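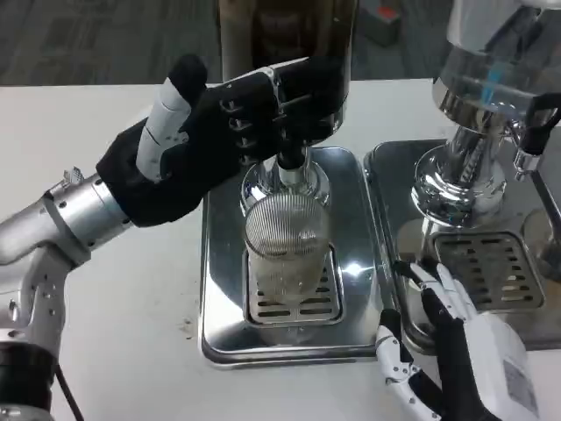
# Bimanual dispenser task: left hand drifts during the pour

**svarma_v**

Looking for input on teleop demos for a drink dispensing task. Setup is a two-arm humanoid with five-finger hands, operator in a headset with gloves, head camera plus joint states recorded. Two dispensers on a white table, each on its own drip tray. For now we only use the one with the dark canister. Sequence is: steady the canister with the left hand, dispense into the glass, release, take the glass with the right hand, move it to the front of the table.

We have 1,763 demos from three operators. The policy trained on all of them gets through the dispensing phase most of the time. It then fails in one of two ways:

1. Left hand lets go too early and the canister shifts.
2. Left hand lets go correctly but then creeps back toward the canister while the right hand is closing on the glass.

Number 2 is the one I can't explain. Action chunking, joint position targets, 30 Hz. No force sensing at the fingers.

Vignesh

---

**hubacek_s**

Where does the left hand go after release in the demos? If each operator parks it somewhere different, the policy has no consistent target for that arm and will average. The average of "parked high near the canister" and "parked low at the table edge" can easily be a path that goes back past the canister.

Plot left wrist position at the moment the right hand first closes. Color by operator.

---

**svarma_v**

Plotted it. Three clusters, one per operator, and one of them is wide. Operator C does not park at all. The left hand hovers and wanders a little for the whole grasp.

So that part is on us. The written procedure said "release and clear" and did not say where.

---

**seema.k**

I'd drop the teleop for the left arm entirely. It does two things: hold, then get out of the way. Script it. Teach the hold pose kinesthetically, save the waypoint, save a retreat waypoint, and trigger the retreat off the right arm's phase. Then you only learn the arm that needs learning.

We did this at Cosholm on a bottle capping cell and it took one afternoon.

---

**hubacek_s**

That works when the fixture doesn't move. If the tray gets bumped by two centimeters the waypoint is wrong and the hand closes on air or pushes the canister over. The reason to collect demos is that the head camera sees where things are.

---

**seema.k**

Then bolt the tray down. I know it's an unpopular answer in this subforum.

---

**svarma_v**

Can't bolt it. Tray positions are varied on purpose between episodes. Otherwise I'd agree, the left arm is a waste of operator attention.

---

**abmittal**

Different question. How are you handling the glass? Clear ribbed glass on a shiny grate is about the worst thing to give an RGB policy. The reflections in the tray change every time the hand moves.

Are the operators looking at it through the head camera feed, or can they see the table directly?

---

**svarma_v**

Head camera feed only. We tried direct line of sight early on and the demos were cleaner, but the operators were using information the policy never gets. They would correct for depth by leaning to the side. The policy can't lean.

On the glass: grasp success is better than I expected. What helps is coffee in it. Even a shallow layer gives the model a dark band to lock onto, and the grasp point is taken relative to that.
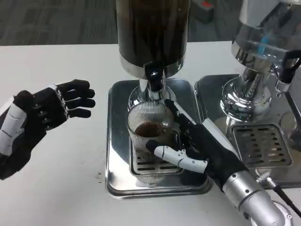
The side effect is that the grasp on an empty glass is clearly worse. We ran 100 trials with coffee and 54 without, same checkpoint. I won't post percentages yet as the tray positions were not matched between the two sets. The dry misses are mostly the fingers closing too far forward.

---

**abmittal**

So you've trained it to find coffee, and the glass comes along with it. Randomize the fill level, including zero.

---

**svarma_v**

Planned for the next round.

---

**meenakshi_sem**

I operate on a similar rig, so a note from that side. The thumb is the hard part of a low side grasp on a glass. In my glove mapping the thumb has less travel than my own, and I end up rotating the wrist to get it under the glass. After an hour everybody on our team does this a bit differently. The episodes from the start and end of a shift don't look like the same task.

Two things helped us:

- Shifts of 25 minutes, then swap.
- A retarget calibration at the start of every shift. Flat hand, fist, pinch with each finger, thumb across the palm. Takes two minutes. If the pinch error is over the limit, redo the glove fit before recording anything.

Also check your idle hand. With fabric over the fingers the contact edge is hard to read in the video, and an operator who can't tell whether the left hand is clear will keep adjusting it. That may be your operator C.

---

**svarma_v**

That matches. C asked twice whether the hand was touching and I told them to look at the joint currents. Not useful advice with a headset on.

Shift length here was 90 minutes.

---

**hubacek_s**

Ninety is too long. Sort by time into shift before you throw anything out. You may only need to drop the tails.

---

**seema.k**

Or keep all of it and condition on operator ID. At test time set it to the cleanest operator.

---

**hubacek_s**

I've had mixed results with that. With three operators the ID mostly ends up encoding lighting and time of day. I'd fix the data first.

---

**seema.k**

Mixed results here means it worked sometimes. It's one extra input and one training run. He can do both.

---

**svarma_v**

Doing both. Plan as it stands:

- Fixed park pose for the left hand, fingers open, shown as a ghost overlay in the headset. Operator has to match it before the right hand is unlocked.
- Shifts cut to 25 minutes, calibration at the start of each.
- Fill level randomized, with dry episodes included.
- Retrain on the old data minus operator C's post-release segments, as a baseline.
- Same baseline with operator ID, for Seema.

The unlock gate is the piece I'm least sure about. It puts a pause in every episode, and I've seen policies learn to sit in a pause and stay there.

---

**meenakshi_sem**

Trim it. If both arms are below a velocity threshold for more than half a second, cut the middle out and keep a few frames on each side. We had the same stall and trimming fixed most of it. Don't trim during the pour though, both arms are still there for a good reason.

---

**svarma_v**

OK, will gate the trimming on phase label. Baseline is training now. I'll post the left wrist plots when the first batch with the park pose is in.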